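Gripper Maintenance Technician (Hand-Held Tools)
Clindel, Stullemwood site
Full time, permanent
Reference: 486

Clindel wishes to appoint a technician to take charge of the upkeep of its hand-held gripper tools. The post sits within the Tool Care section and reports to Zainab Okeke, Section Head.

The tools are used by operators in homes and offices to pick up and put down everyday objects. Each has a pair of soft ribbed fingers fixed to mounting plates, with a camera looking out over them. All tools return to the Stullemwood bench after every 100 hours of use, and fingers are replaced at 4,000 closing cycles or sooner if a rib has split.

Main duties

The postholder will:
Strip, clean and rebuild tools on their return, following the Sani service sheet.
Fit new fingers and contact strips, and set the two sides so that they close evenly on the centre line.
Check the fasteners on both mounting plates and tighten them to the stated value.
Clean the camera lens and confirm that both fingertips remain in view through the full travel.
Carry out a grip check with ordinary household and desk objects before a tool is released.
Record all work in the service log on the same day, including parts used and any fault that could not be traced.
Visit operators from time to time to repair a tool on the spot. A driving licence is desirable but not required.

About you

Applicants should have experience of repairing small mechanical or electrical equipment, whether gained at work, in training or through a long-standing hobby. You should be able to work from a parts drawing and to write a clear fault note. Steady hands and good close vision, with glasses if needed, are necessary for the work. Experience with moulded or printed flexible parts would be an advantage — training will be given where it is lacking.

Terms

The post is based at Unit 66, Stullemwood. Working hours are Monday to Friday, with one late finish each week by agreement. The successful candidate will start in September and will spend the first month working alongside Musa Akinola, the present bench lead.

How to apply

Please send a CV and a covering letter of no more than one page to Takumi Ebihara, Recruitment Office, quoting the reference number. Applications close on Sunday, July 7, 2024. Shortlisted candidates will be asked to complete a short practical test at the bench.

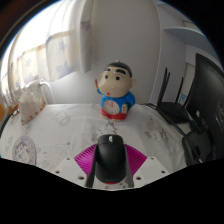
Hand-held gripper with ribbed fingers, holding a computer mouse.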